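Storing small things on the wall: an interview with Booker Esposito

Booker Esposito has spent most of his working life on enclosures, racks and benches, and he answers questions about storage the way other people read out a parts list. The conversation took place at a table he had cleared for the purpose, down to a notebook and a tape measure. Xiomara Abernathy asked the questions and kept the notes.

She began with the rail. Esposito fixes a horizontal aluminum extrusion across the back of a bench before anything else goes in.

"The rail sets the height of everything," he said. "If it goes in late, you end up hanging baskets from whatever is left, and they come out at three different levels. I want it just above the tabletop. A hand resting on the bench should reach it with a bend of the elbow."

His own rule for a hanging basket is a load limit of 300 grams for each zip tie, with a minimum of 2 ties to a basket. He came to the figure by loading baskets until the mesh bent. The ties held in every case. The wire did not, and it gave first at the corners, where the weld is smallest.

Abernathy asked why he still uses zip ties when Breltex sells a clip for the same profile.

"I have used the clip. It is a good clip. It needs a slot nut behind it, and the slot nut needs a hex key, and then moving a basket takes ten minutes. A tie takes a pair of cutters. People will move a basket that takes one minute to move, and they should, in the first month."

He was more critical of his choice of mesh. The Foltov organizer, with its slanted compartments, was picked for tape. A roll placed on a slope settles against the front wire and stays there. Small dark items in the lowest tier are a different matter. "They go in and you don't see them again. I would leave the bottom tier out if it could be bought that way. I asked. It can't."

The flat basket has the opposite fault. It is long enough for a tube laid on its side, and wide enough that a short object slides to one end and drags the basket out of level. Esposito tried a divider cut from card, which lasted until May. He has not replaced it.

On pencils he had a firm opinion. They stay on the tabletop, upright, in a cup heavy enough that it does not tip when they all lean one way. He does not hang pencil cups. "You pull a pencil up to get it out. If the cup is hung, you pull the cup up too. Set it at the back corner and leave it."

The calculator was harder to place. Esposito first meant to keep it upright in the organizer and found that it was put back on the bench after each use. He gave in and assigned it the opposite back corner from the pencils. Abernathy asked whether that counted as storage. He said it counted as a place, and that a place was the requirement.

Toy bricks came up because they are what he uses to test a surface. They have hard corners, they scatter, and a small one is easy to lose against a busy pattern. The marble finish, sold to him as Illance, was a compromise. A plain gray panel would have shown small parts better. The plain panel was out of stock, and the marbled one hides scratches, so it stayed. His advice on bricks is to keep them in the middle of the table while they are in use and never to sort them by color during the work.

"Sort at the end or don't sort. A pile in the middle is fine. A pile at the edge is on the floor."

The planks on the walls drew the longest answer of the afternoon. They are painted wood, given a thin pinkish-white coat from Zerouali that was wiped back while wet. Esposito had specified two coats. After the first he decided the streaks did no harm and stopped. He would seal it next time, mainly on the side walls, where sleeves rub.

Asked what he would change if he started again, he named the height of the organizer, which he would lower by 6 centimeters, and the color of the basket, which he would order in white. He then asked for the list back and crossed out the color.

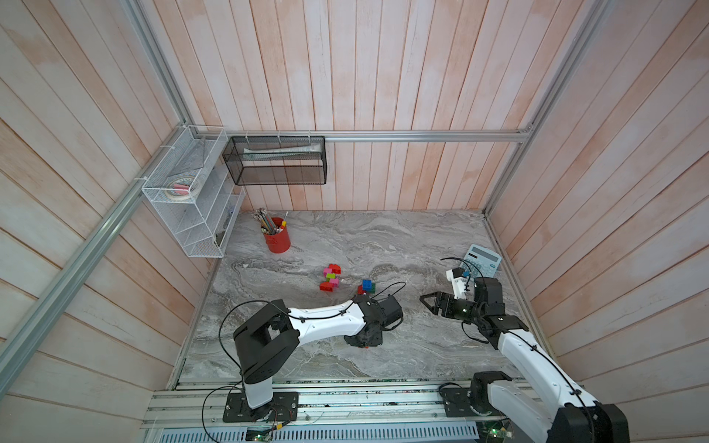
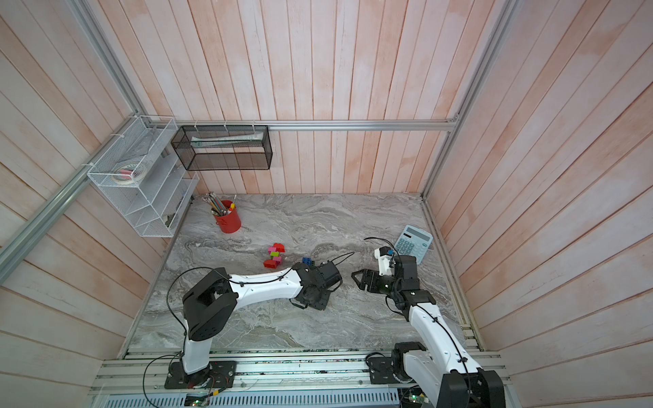
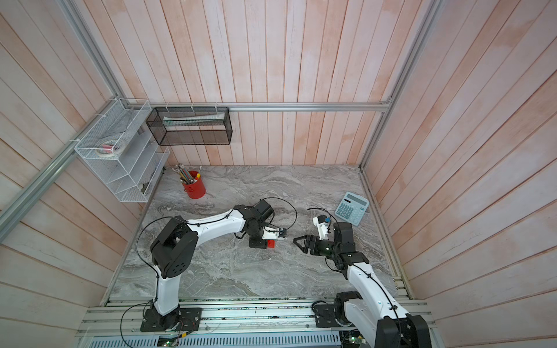
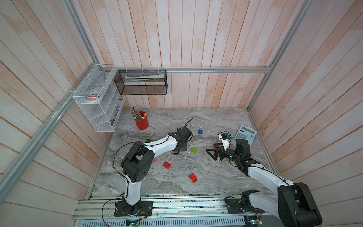

The marbled work surface between the plank walls.

Bench and Storage Design Team
Interview notes: Xiomara Abernathy
2025-02-15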